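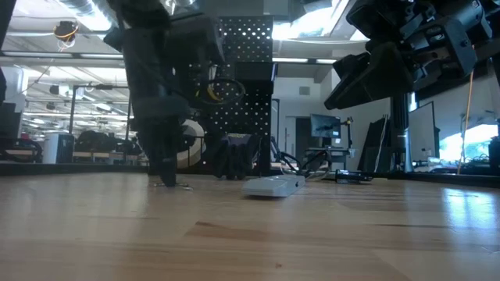

Budgeting a second two-arm bench station: what am I leaving out?

Posted by pell_workcell in Equipment & Purchasing
4 replies, 145 views

We run one station with two arms over a wooden table, a pegboard panel behind it and a monitor off to the side. The task is small-part handling, mostly low white boxes that one arm picks up and passes to the other. I have been told to put in a request for a second station by the end of August. The first was bought piecemeal over a couple of years and there is no single invoice I can copy.

My draft has these lines: two arms, two grippers, one controller PC, one table, mounting hardware, one monitor. Sterar has quoted the arms and grippers as a bundle. Kirnuvell has quoted the arms alone, with an 8 week lead time, and the grippers would come from Nullex.

Three things I need help with. First, is the bundle worth it if the grippers in it are not the ones we use now? Second, how much should I hold back for cables and small parts? Third, does the table matter? Purchasing wants to know why we can't use a surplus desk.

Share (4)

Cletus Dvorak
Taking your points in order.

Grippers. Keep the same model on both stations unless you have a strong reason to change. If the fingers differ in length or thickness, every taught position near the table surface has to be redone. Your box is low and flat, so the fingertips have to come right down to the wood to get a side grip. A small difference in finger length that would be harmless on a tall part will put the tips into the table or leave them above the box. Ask Sterar to quote the bundle with the grippers deleted. Many sellers will do it if you ask before the quote is final and will refuse afterward. Then compare that number against Kirnuvell plus Nullex, with freight on both shipments included.

Cables. Make it a separate line. Do not bury it under mounting hardware, where it will be the first thing trimmed. You need power and signal runs for each arm, longer than the straight-line distance, with a loop of slack at the wrist so the cable isn't pulled tight at full rotation. Our last station used 100 cable ties and two full rolls of hook-and-loop before it was running. Price at least one spare for each cable that moves with an arm. Those wear out. The ones lying along the back of the table generally don't.

Table. A surplus desk can work if it doesn't rock and the top is flat. Check it with a straightedge in both directions and push on a corner. If you can feel it move, the arms will move it too, unless they are mounted on their own posts. The second item to check is finish. A glossy top under overhead tubes gives bright reflections, and if you plan to use cameras you will be paying for a mat or a matte top later. Put it in now.

Things I would add to your list:

- Emergency stop, one per side a person can stand on
- Spare set of fingers for each gripper
- Vertical supports, with the base plates quoted separately
- Power strip with enough outlets, mounted off the floor
- Labor for setup, even if it is your own staff
- Shipping crate return, if the seller charges for it

Helpful (8)

torqueandhope
just get the bundle. one vendor to yell at when it breaks. we split ours between two companies and each one said the fault was on the other side

Helpful (1)

M. Anselm
I disagree with the reply above, with one exception. If you have no one on staff who can wire a gripper to an arm from another maker, buy the bundle. The adapter plate is cheap. The time spent on the signal side is not.

Two points on the request itself. Lead time should be written as the longest item, and that may not be the arms. We had both arms on the bench and waited on a controller board. Also ask for the quote validity date in writing. Ruiz-Ortega let ours expire while the request sat in approval, and the reissued quote was higher.

On the desk, ask Purchasing whether they would pay for moving it twice. That is how ours got settled.

Helpful (4)

pell_workcell
Thanks. Sterar has agreed to requote without grippers. I have split cables into their own line and added fingers, stops and a matte top. Still open: whether the monitor should go on this request or come out of the general computer budget. If anyone has had one rejected for that, I would like to hear how it was worded.

Share (4)

Search this community
Enter keywords
All topics

Related topics
Adapter plates: buy or machine in-house?
How long do wrist cables last on a bench arm?
Refurbished arms and what the warranty leaves out
Pegboard or slotted rail behind a work table
Wording a sole-source request for grippers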